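Blue finger pads losing grip on thin round parts, hand-held gripper

Posted in: End Effectors and Tooling
Status: open

hultley_bench
4/22/20

I look after a pair of hand-held grippers used for pick-and-place work on small household items. Each one has two jaws on parallel linkages, with a blue pad on the inner face of each jaw. The current task is sorting wooden chopsticks into a perforated plastic utensil basket with a divider.

Large items are fine. Chopsticks are not. When the jaws close on a single chopstick near its thick end, it holds. When they close on the thin end, or when the stick is picked up at an angle, it rotates between the pads as soon as the other end touches the basket rim. The left-hand unit is worse than the right.

What I have done so far:

Wiped both pads with a dry cloth.
Tightened the screws at the linkage joints.
Swapped the operator. No change.

The pads have been on for up to 500 cycles. The spare set is from Custholm and is supposed to be the same part, but it feels slightly harder when pressed with a thumbnail. Before I fit it I would like to know whether the problem is pad wear, pad alignment or the joints. Is there a way to tell them apart without taking the whole jaw off?

Photo of the setup at the end of the thread.

Vondance_maint

Check alignment first. It takes a few minutes and needs no parts.

Close the jaws slowly on a strip of plain printer paper, placed so the full height of both pads covers it. Pull the paper straight out. The drag should be even. If the bottom edge comes free while the top is still held, the pads are meeting at the tip only and you have a wedge-shaped gap behind it. A flat part will hide this because the pads deform around it. A thin round part will sit in the gap and roll.

If the drag is uneven, the usual cause is play in one of the joints. Hold the jaw body still and push the pad end sideways with a finger. Do this for left and right separately. A good joint has no movement you can feel. If one side moves, remove that screw, clean the threads, apply a small amount of removable threadlocker and refit it. Snug it until the side play is gone, then work the linkage by hand over its full travel. If it binds anywhere, back the screw off slightly. Overtightening is a common mistake on this type of linkage: the jaw stops short of full close and the operator makes up for it by squeezing harder, which wears the pads at the tip.

You wrote that you tightened the screws. Did you check for binding afterward? If not, start there.

For the pads, a dry cloth only moves the dust around. Use 95 percent isopropyl on a lint-free wipe and let it dry fully before closing the jaws. Check it on a hidden corner of the pad first. Do not use acetone.

Replace a pad when it has a visible groove or a shiny band across the contact area. Replace both at once. A new pad facing a worn one will give you the same rolling you have now.

We log ours every 300 cycles: paper test, side play, wipe. Since we began doing that in November, one joint screw has needed attention and no pads have been changed early.

mszr_tooling

Same thing on our Mészáros jaws. Changed pads, fixed.

hultley_bench

Paper test done on both units. Right is even. Left held at the tip and was free at the bottom. I backed off one of the left joint screws and the binding near full close went away, so that one was my doing. Side play is still present on the inner joint. Threadlocker goes on tonight.

I have not fitted the Custholm pads. If the harder material is a problem with thin parts I would like to hear from someone who has run them.

Vondance_maint

Harder pads will grip thin wood less well, all else equal. Keep the old set until you have compared them on the same sticks. Use 2 sticks from the same bunch, one gripped at the thick end and one at the thin end, and repeat with each set.
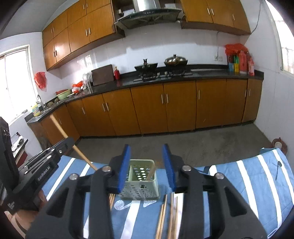

Gripper at the chopstick station, with the utensil basket just beyond the blue pads.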